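The Dastorton Desk Paint
A chalky, hard-wearing paint for desks, tables and worktops

I have been doing up old desks in Fledley for longer than I care to work out, and for most of that time I fought with paint. Wall paint scuffs. Gloss shows every fingerprint and goes yellow by the window. The chalk paints look lovely for a week, and then you put a mug down. So I started mixing my own, and the Dastorton is what came out of it after 17 goes (some of which are still on my shed door, if you ever visit).

It is a water-based paint made for flat surfaces that get leaned on, written on and wiped. It dries properly flat, with no shine when the lamp is on, and it sets hard enough that you can slide a keyboard across it. I use it on everything now. My own desk has had it on since September and it still makes me happy every morning!
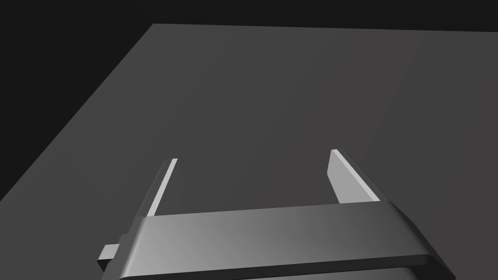
Choosing a colour for a desk is a different job from choosing one for a wall, and I could talk about it all day. A wall you look at, but a desk sits under your hands and under your papers, and it changes the look of everything you put on it. White paper glows on a dark top. Pale wood looks warmer next to green. The colour people ask me for most is a matte dark grey like the tabletop shown, and I can see why – it's calm, it goes with nearly any chair, and a big plain stretch of it makes you want to sit down and start something. If your room is on the gloomy side, have a look at Bright, which is my name for the soft off-white, and which lifts a north-facing corner no end.

Colours
Slate (dark grey)
Bright (off-white)
Pond (deep green)
Biscuit (warm beige)
Brorkivville (a dusty blue, mixed for a tea room there that wanted all its tables to match)

Sizes
300 ml, enough for a small desk with two coats
1000 ml, for a dining table or a long worktop

How to use it
Wash the top with warm water and a drop of washing-up liquid, then let it dry overnight. Rub it down with fine sandpaper until the old shine has gone, and wipe off the dust. Stir the tin well, right to the bottom. Put on a thin coat with a small foam roller, working in long strokes from one end to the other, and leave it for four hours. Then do it again. Dark colours over pale wood sometimes want a third coat, and it's worth doing.

You can use the desk gently the next day. It carries on hardening for a fortnight, so go easy with hot plates and anything with rubber feet until then.

Will it go over varnish?
Yes, if you sand it first. Over wax, no. Wax has to come off completely or the paint will sit on top and peel, and I have learned that one the hard way more than once.

Can I use it outside?
I wouldn't. It's happiest indoors.

What do I clean it with?
A damp cloth. Ink comes off with a little soap if you catch it early. Please keep scouring pads away from it, they leave shiny patches.

Tins are mixed to order in Fledley, so allow a few days before posting. Painted sample cards are available in all five colours, and do move yours about the room, morning and evening, before you pick.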